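What I Learned From Six Weeks of Watching an Apartment Building Fill Up
Student project report, Introduction to Rental Housing

When I signed up for this class I figured I'd end up writing about mortgages, because that's what everybody thinks real estate is. Then our instructor handed out the project topics and I got "lease-up," a word I had to look up on my phone under the desk. Lease-up is the stretch between the day a new building opens its doors and the day it's pretty much full. For a building with hundreds of units that can take a year or more, and the whole time the owner is paying for lights, staff and loan interest on a lot of empty rooms.

My building was Rullgate, a brand new 300-unit place on the east side of town, across from the bus yard. I picked it for a very scientific reason (I can walk there). The company that runs it is called Valus, and their leasing office was nice enough to let me hang around, ask questions, and read the signs on the wall. They did not let me see the rent roll, which is the list of who pays what, and I get why. So everything in here comes from the prices they post for the public, the tours I sat in on, and my own notes.

The question

My question started out way too big: "Why do people choose an apartment?" My instructor wrote "narrower!!" on it twice. The version that got approved was: when a new building offers free rent to get people in, does the offer change which apartments go first?

The free rent thing is called a concession. If you sign a 14-month lease and get two months free, the rent on paper stays the same but what you really pay over the lease is lower. Owners like doing it this way because the building's value gets figured from the rents on paper, at least partly, and a lower rent is hard to raise later without making everyone mad. I thought this was kind of sneaky when I first read about it. I've softened on that. It's written right on the quote sheet, and renters aren't dumb.

How I did it

Every Tuesday I wrote down the posted availability by floor plan. There are a bunch of plans but I lumped them into studios, one-bedrooms and two-bedrooms, because the difference between plan B3 and plan B4 seemed to be which way the closet door swings. I wrote down the asking rent, the concession, and whether each plan was marked as "limited," which is the office's word for nearly gone.

I also went to the building across the avenue, Ziltura, for comparison. Ziltura is older and has been full for years, so it wasn't offering anything free. My idea was that if Ziltura's prices moved at the same time as Rullgate's, then the change was probably the season or the neighborhood. If only Rullgate moved, it was probably the concession. This is a pretty weak control group and I'll come back to it.

On top of that I did short interviews in the lobby with people who had just finished a tour. I had a clipboard, which helps a lot! People will talk to anyone with a clipboard. I asked what they liked, what they didn't, and what they remembered about the price. 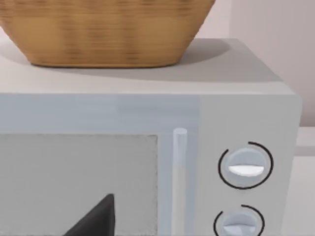 RULLGATE LEASING OFFICE, March

The office opens at ten and by a quarter after there's usually a couple waiting on the bench. The concession when I began was one month free on everything. Halfway through my project it changed: two months free, but only on the two-bedrooms. I was thrilled, because it meant I had a before and an after without doing any work for it.

In the first three weeks the studios went fastest. No surprise there, since they're the cheapest way into a new building and the hospital is only a few stops away. One-bedrooms moved along at a steady pace. The two-bedrooms mostly sat. The leasing agents told me that's normal for the area, because people who want two bedrooms are often roommates, and roommates take forever to agree on anything. (I live with three people. This is true.)

After the new offer came in, the two-bedrooms did pick up. Plans that had been sitting open on the sheet all month started getting the "limited" tag. Meanwhile the one-bedrooms slowed down, and that was the part I hadn't expected. My best guess is that some couples who would have taken a one-bedroom looked at the math and went up a size. One couple told me pretty much exactly that. With two months off, the bigger place came out only a little more per month than the smaller one, and they wanted somewhere to put a desk.

So did Valus come out ahead? I don't know. If the offer only moved people from one-bedrooms to two-bedrooms, then the building filled a harder unit and left an easier one open, which could be a smart trade. But if those couples would have paid full price for the two-bedroom anyway, the owner gave away money. You'd need the rent roll to tell, and we've been over that.

What people remembered about price

This was my favorite section to work on and it's the one with the least data in it, sorry. I asked people leaving the tour what the rent was on the unit they liked best. Most of them gave me the lower number, the one with the free months averaged in. A few gave me the paper rent. And a couple of people mixed them up in a way that would cost them: they took the lower number and then said they'd also get free months on top of it.

I think that's a real problem. The quote sheet shows both numbers but the lower one is bigger and bolder. When the lease renews, the paper rent is the starting point, and someone who has been thinking of their rent as the lower number is going to feel like they got a giant increase. One of our readings called this "renewal shock" and I believe it. If I ran the office I'd print both in the same size and add a line for what the second year might look like.

Ziltura

Ziltura's posted rents barely moved the whole time. They had a handful of openings each week, and those were usually gone by my next visit. That fits with the idea that what I saw at Rullgate came from the concession. But Ziltura has a different kind of renter. A lot of them have been there for years, the kitchens are smaller, and there's no garage. A person choosing between the two has probably already decided how much they care about a garage. I should have picked another new building, and there is one, but it's two buses away and I have a job on weekends.

A quick word about my source on pricing

For the background on how rents get set I leaned a lot on the Shi workbook from our class, mainly the chapter on absorption. Absorption just means how many units get leased in a month. I used its worksheet to set up my table, and then changed it because it assumes you know the exact number of signed leases. I only had availability, and availability can go up when somebody cancels or when a finished floor gets released. That happened in week four, when a whole floor opened up and my chart looked like everybody had moved out overnight. I fixed it by marking the new units separately.

What I'd do differently

I'd start earlier, for one thing. Six weeks is a tiny slice of a lease-up, and spring is already when people start looking, so I can't fully separate the season from the offer. I'd write down unit numbers from day one and not just the plan. I'd also ask every person the same questions in the same order. My first few interviews wandered all over the place (one was mainly about parking for a motorcycle) and I couldn't use them.

I'd also like to go back in a year when the first leases come up for renewal and see who stays. That seems like the real test of whether giving away free rent was worth it. My instructor says that could be a project for the advanced class, and I've already asked the leasing office if I can come by with the clipboard again. They said to call first.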